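Melville has finally stopped sulking

Right, the computer. Those of you who've been reading since May will know that Melville (the big beige tower under my desk, named by my nephew after he tried to lift it) has been getting slower and slower, and that I've been putting off doing anything about it by writing long posts about soup instead. Well, the soup era is over. I've spent most of the holidays and a good chunk of this month deciding whether to mend an old computer or give in and buy a new one, and I have Opinions now.

First, the background. I bought Melville second-hand with the money from my first proper freelance job, which was typing up minutes for a housing association. It did everything I asked for years. Then the family tree happened. I don't know how many of you have gone down that particular hole, but I now have 1379 scanned pages of parish registers, old letters and very blurry wedding certificates, and every time I opened the folder the whole machine would stop and have a think. I could go and put the kettle on. I could drink the tea. Sometimes I could wash the cup.

So off I went to look at new ones, and oh dear. The shop assistant was lovely but he kept asking me what I wanted to "do" with it, and whenever I said "look at dead people's handwriting" he steered me back to the gaming ones with the lights inside. The cheapest one he thought would suit me was £911. I nodded as if that were a perfectly normal sum, said I'd talk it over at home (I live alone, unless you count the cat, Bogdan) and went and sat on a bench with a sausage roll.

It was on the bench that I got cross. Melville isn't broken! It starts up, it makes its noises, the screen works. I don't throw out the oven when a ring goes. So I went home and wrote a slightly whiny post asking if it was mad to put money into something that old, and you lot were brilliant, as ever. Plenty of you told me to start with the memory, several told me to get one of the newer drives with no moving parts, and then there was a small but very loud group who said to change the processor while I was at it.

I'd better admit I hadn't known you could do that. I thought the processor was sort of the soul of the thing and if you took it out you had a different computer, like that puzzle with the ship. But no, on plenty of desktops it's a flat square part that sits in a socket, and as long as the new one matches the board you can swap it. There's a man who runs a repair stall called Kokik down by the bus station, and he looked up my board for nothing and wrote down on the back of a receipt which ones would fit. I still have the receipt. It's on the fridge.
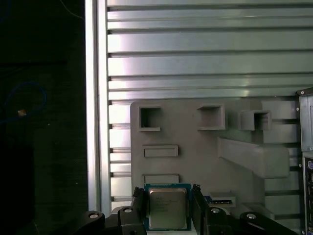
Ishbel Gourlay thought I was wasting my money there, and left a comment saying that the processor is the last thing she'd touch on a machine used for photos and letters, that the drive would do nearly all the good, and that I should spend the difference on a decent backup before I lost the lot. She also said, quite sternly, that a scan saved in one place is a scan you haven't saved. Reader, I felt told off, and I went and bought a backup drive that same afternoon.

And she was right about the order of things. I did the new drive first, with the case open on the kitchen table and a video paused on my phone every few seconds. It took me 3 evenings, most of which was copying things across and fretting. When I turned it on again I thought it had gone wrong because it was ready so quickly. I opened the parish folder and there they all were, all my miserable weavers, straight away!! I may have made a noise. Bogdan left the room.

Then the memory, which was almost insulting, it's so easy. You push it in until it clicks. The click is much harder than you want it to be, mind. I had my eyes shut for the second one.

So now I'm at the point where I don't know whether to carry on. The receipt is still on the fridge, and part of me wants to do the processor just to say I've done it. The sensible part points out that everything works, that there's cleaning and paste involved, and that I once glued a mug to a worktop while mending the mug. I've priced one up and it isn't much, less than a train to my sister's, but then so was the backup drive, and the memory, and the special screwdriver (which I love, and have since used on my glasses, the smoke alarm and a neighbour's toy digger).

What I will say is that if you've got an old desktop grumbling away in a corner, have a look inside before you go shopping. Mine had enough fluff in it to knit a second cat. I did the fluff outdoors with a paintbrush and a scarf over my face — it was freezing, and the woman at number 2 waved in a worried sort of way.

Next time, back to the actual family tree. I've found a great-great-uncle who seems to have moved to somewhere spelled "Claltano" in one letter and three other ways in the next, and I can't find it on any map under any of them. If it rings a bell with anyone, please shout. I've got a computer that can open the attachment now.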